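Visits > Workshops and showrooms > Stesmont

Clusto's open house, or how long does a fuzzy pad last?

I went to Stesmont in February with low hopes. Clusto had been mailing our shop since the fall about Urnska, its hand-held gripper kit, and each message promised that anyone could teach a robot a new job "by simply doing it." I have heard that sentence at enough trade fairs to flinch at it. But the open house was free, the train was direct, and my boss wanted somebody to see the kit before she signed anything.

The idea is easy to follow. You hold a gripper with a camera on it and do the task yourself, over and over, and the recordings go off to train a robot arm with the same kind of fingers. Clusto sells the hand tool, rents out the software and, if you would like to stay out of it altogether, sends people to do the recording at your site. That last service is called Kivi and it costs extra.

Zane Kļaviņa ran the afternoon session, beginning at 2. She was quick, patient and a good deal more careful than the brochure. When a man behind me asked how many recordings a simple pick-and-place job takes, she said 100 to see whether it is worth going on and 1000 before you let a customer watch. The brochure says "a handful." I wrote both down.

What I mostly wanted to look at was the fingers, as that is the part we would be replacing. 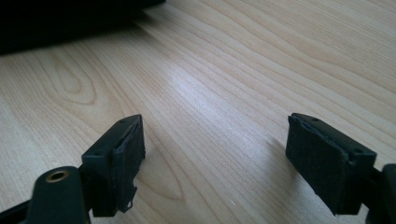
Clusto lists the pads as a wear part, sold in packs of 5 pairs, and the price list I was handed had a blank where the price of a pack should be. I asked how many grips a pair is good for. The figure I got was 1394, from a test they ran in-house, and I could not find out what had been gripped, how hard, or who decided the pads were finished. A number that exact with nothing around it makes me trust it less. In our shop we would get through that many in a slow week.

The fuzzy black facing does have something going for it. It is kind to surfaces that scratch, and Zane said it forgives a sloppy approach better than bare plastic. I believe her. I also saw a corner of it peeling and frayed on a finger, and I would like to know what that does to the recordings. If the pad on the hand tool is worn and the one on the robot is new, you have taught the robot with a different hand. She agreed it was a fair question and said they recommend changing both sets together. It isn't in the manual, or at least not in the copy I read on the train home.

The linkage I liked more. The arms are plain black plastic with brass-colored fittings at the joints, and you can see how it works without being told. Ours is a repair shop and we judge things by whether we could fix them. I think we could fix this. Whether Clusto would let us is another matter – the rental agreement has a paragraph on "unauthorized service" that Zane had clearly been asked about before.

Later we moved on to soft goods, which the brochure hardly mentions and where most of our own work is. Padded straps, mainly. Boxes are what everybody demonstrates, and a box tells you very little. A thick strap bulges out past the fingers when you squeeze it and creases wherever it likes, and you have to choose where to take hold. 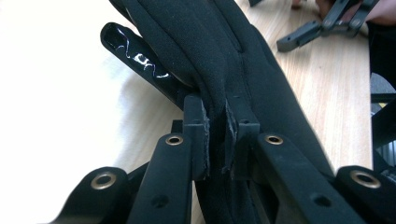
Can a small shop run the kit without buying Kivi?
It can, provided one person is willing to own the recordings, throw out the bad ones and keep the pads matched, and you should budget for that person's hours before you look at the price of the tool.

That answer is mostly Birutė Žukauskas's, whom I met over the coffee. Her firm has had Urnska on trial since before the holidays. She doesn't regret it, though she wouldn't call it simple either. Her people got decent results on rigid parts and gave up on cable ties. The software updates came often and twice moved the export button. She had paid for one Kivi visit and thought the crew knew their business, but they left at 4 in the afternoon with the job half recorded and the rest was quoted separately.

I told my boss to ask for a month's trial, with the pad price in writing and the test behind that 1394 attached. Clusto has answered on the trial. We're still waiting on the other two.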